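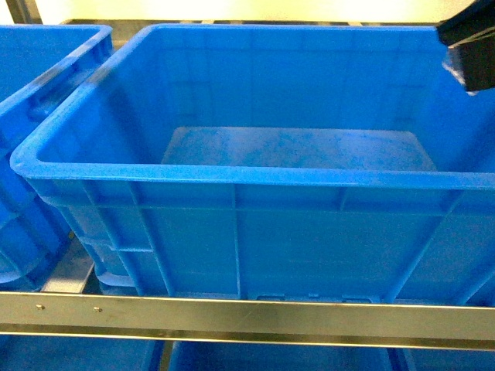 Blue bins for the small parts

2 min read

Search this blog

I spent the morning sorting push-button switches with Guilan Long. The big crates go on the shelf, and the shallow trays go on the white table. Small parts get lost in a deep crate, so I sort in a tray first and move things over later.

Green caps were first. I stand each switch upright on its base — the cap is wider than the body and easy to grab.

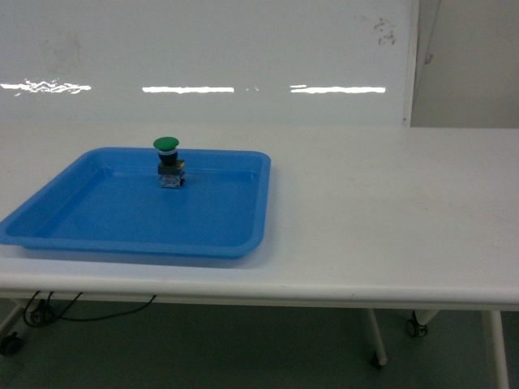

What I'm changing

Labels go on the crates next, 15 to a sheet. Guilan wants them on the short side. I'd also like a second tray for the red caps, but that can wait until January.

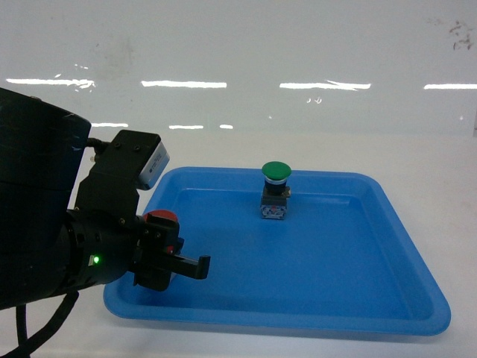 The blue tray on the sorting table.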